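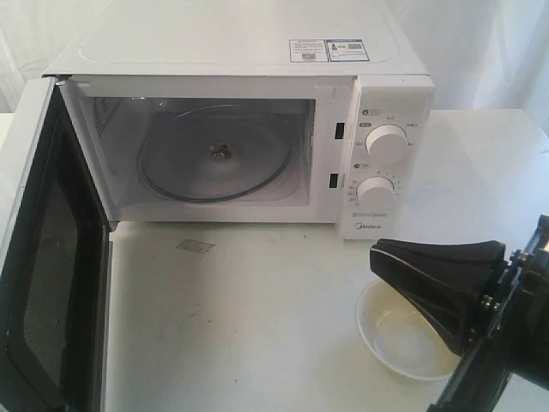
Shared Kitchen Appliance Check, Rutherford Building
Room 232, microwave corner
Month: August
Form 3, with comments from the checker

I love this corner of the building and I love this form, so forgive the long comments. If you only want the results, read the first line of each item and skip the rest.

1. Door opens fully and moves freely
OK. Swings wide to the left, no catching and no grinding at the hinge. Please keep the left side of the table clear so it can keep doing that! Last month a fruit basket had crept over there and the door was stopping halfway.

2. Door window and mesh
OK. No tears, no bubbling, no burn spots on the inner face. I went over it with a flashlight. If you ever see a hole in the mesh, even a tiny one, stop using the oven and call the Hallodia repair desk at extension 2141.

3. Latch slots on the right side of the opening
OK. Both clear, upper and lower. Crumbs love to collect in the lower one. A dry cotton swab does the job. No knives, no toothpicks, and nothing damp.

4. Turntable, roller ring and center coupling
OK. Glass lifts out, ring rolls, coupling fits snugly. A round of applause for whoever washed the glass, it came out beautifully. When you put it back, give it a gentle turn by hand and feel for the coupling before you start the oven.

5. Cavity walls and vents
OK. White paint is whole, no chips, no rust. Vents on the left and right walls are clear. I ran a soft brush over both anyway.

6. Knobs
OK with comment. Power is the top knob, timer is the bottom one. The characters around the power dial are Chinese, so the English card we keep in the drawer is for anybody who needs it. Put the card back when you're done, please. Turn the timer gently and let it run down by itself.

7. Heat test
OK. One cup of water, 200 ml, two minutes on high. It came out steaming nicely and the turntable kept going the whole time. No sparks, no odd smell, a healthy hum.

8. Labels and stickers on appliances
OK. Leave these where they are, on everything in the room. The repair desk asks for them first thing when you call, and a label that has been scrubbed with cleaner is no help at all.
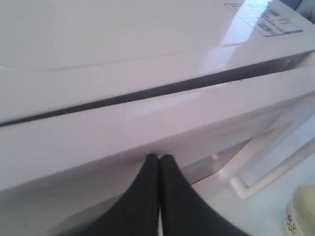
Lids and covers get their own line on this year's form, and I'm so glad they do. Lift any lid slowly, from the front rim, and look at the seam all the way along. You want it to close evenly, with nothing caught in it. Glossy white plastic shows fingerprints like crazy, and a barely damp microfiber cloth takes them right off. Skip the scouring pads, they turn the shine cloudy and it never comes back.

9. Lids and covers
OK. Wiped outside, seams checked, no cracks found.

10. Cord, plug and outlet
OK. No nicks, plug sits firmly, outlet cover is tight. The Gitance timer strip that used to be here has been taken away for good. The oven goes straight into the wall. No extension cords, please.

11. Dishes
OK with comment. White ceramic bowls are fine in the microwave as long as they have no metal trim and no cracks. Check the rim with your thumb. Anything chipped goes in the box by the door.

12. Tabletop
NEEDS A WIPE. The table is solid and level, and I leaned on every corner to be sure. The top does have specks and faint gray scuffs. Dust first with a dry cloth, then use warm water and a drop of dish soap. For the scuffs, try baking soda on a damp sponge and rub lightly.
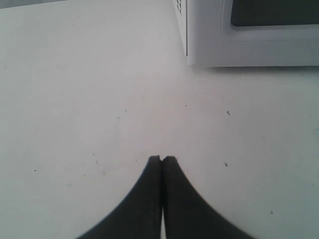

Zindanton Kitchen Desk

Comments after the walk-through

Room to breathe is the big one for me this month. The side of the microwave has vent holes up near the top, and they need open air. Do not lean trays, cutting boards or cookbooks against that side. The same goes for the top of the oven: no bread, no paper towels, no mail.

Also look along the bottom edge of the oven when you wipe the table. Spills run under there and dry. Unplug it first, and get a second person if you need to shift it. It's an awkward shape to carry alone.

Result for the microwave: passed, keep using it.
Result for the table: passed after cleaning, item 12 to be signed off by whoever does the wiping.

Still open:
Baking soda is low, please add to the supply list.
English card for the knobs has a torn corner, new copy to be printed.
Box by the door is full of chipped cups and needs emptying.

Next check goes on the same form. Extra copies are in the drawer under the kettle.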